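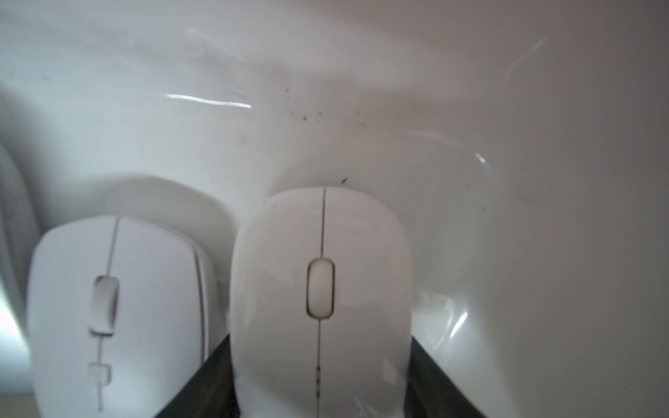
TREMON, April – The Caresis 3 is a bench analyser for small maternity clinics that want first-trimester blood results on the same day. We ran 866 stored serum samples through a unit supplied by Gavura, the distributor, and repeated each on our older Lazaridis system.

Agreement was good in the middle of the range. At the low end the Caresis read slightly high, and a few borderline samples changed risk group. Labs should set their own cut-offs before reporting.

Warm-up is slow, and the reagent tray has to be seated firmly or the run stops with error 964. The manual lists the code but gives no remedy. Reseating the tray cleared it each time.

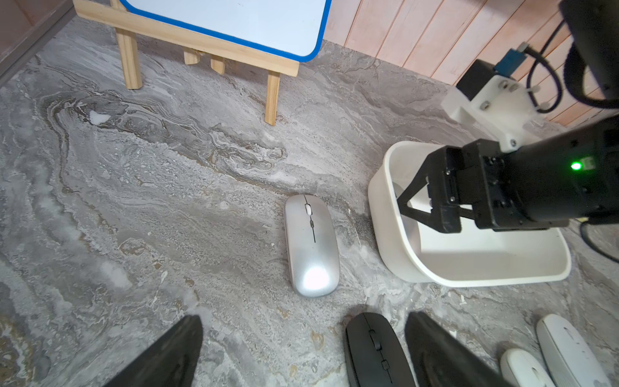 Running costs

Reagent packs cover around 2000 tests and cannot be split between units. Opened packs must be used within the month – a poor fit for clinics with light demand. Service is by yearly contract only, and calibration fluid is charged separately.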